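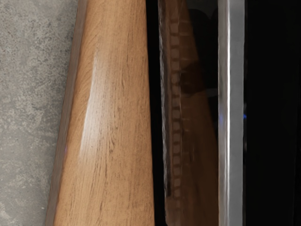

3. Prueba del kit Idon

El kit de Geerts incluye un simulador con una cocina ya preparada. Lo usamos antes de comprar el brazo. La madera y el panel brillante salen bien, con su reflejo — esto nos interesaba para probar la visión.

Hicimos 60 intentos en dos configuraciones. La instalación ocupó aproximadamente 424 MB y el manual está solo en inglés. Nos faltó una opción para cambiar la luz.

Pendiente para septiembre: repetir la prueba con el kit de Gistholm.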